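Why Do Famous People Have Stylists?

Reading time: 3 min 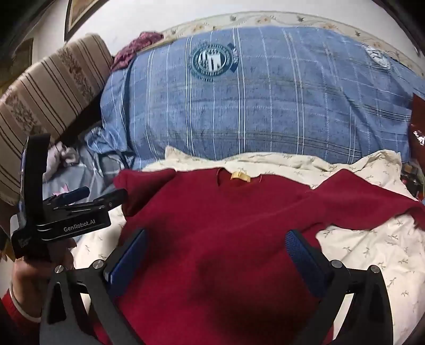
A dark red knitted sweater, laid out on a bed.

You probably got dressed this morning by finding a shirt that was mostly clean. Well done. Some famous people need a whole team for this.

The person in charge of the team is called a stylist. A stylist picks out clothes for singers, actors and TV stars, especially when there will be photographers waiting at the other end.

Suppose a singer called Suleck is going to a movie premiere. (A premiere is the first big showing of a movie, where everyone walks very slowly along a red carpet and pretends not to be cold. In January this takes talent.) Weeks before, Suleck's stylist starts calling fashion companies and asking to borrow things.

Yes, borrow! Many of those sparkly red carpet outfits go back the next day, like library books. The stylist might bring 92 of them to Suleck's house on rolling racks. Suleck tries on 7, says they all itch, and picks the first one again.

Why would a fashion company lend out a dress that took 200 hours to sew? Think of it as a very fancy billboard. If a company called Vasiliu lends Suleck a silver coat, reporters will shout, "Who are you wearing?" Suleck will shout back, "Vasiliu!" Then lots of people at home learn the name Vasiliu, and a few of them go shopping.

Sometimes the company pays the star as well. That makes it an advertisement, even if it looks like somebody just walking into a building. When stars are paid to show off clothes online, they are supposed to say so. Look for the word "ad" near the picture. It may be quite small.

What about those photos of stars buying milk in a perfect hat? Some are real surprises. Others are planned, and the photographer was told which store to stand outside. It is hard to tell which is which, so it's fine to wonder.

Stylists also carry an emergency bag. It holds safety pins, sticky tape made for skin, spare socks, and a needle and thread for when a zipper gives up in the car.

Could you be a stylist? You would need to like clothes, remember who borrowed what, and stay polite when a grown-up is crying over shoes. Lots of stylists start as helpers, which mostly means steaming wrinkles out of pants and carrying heavy bags up the stairs.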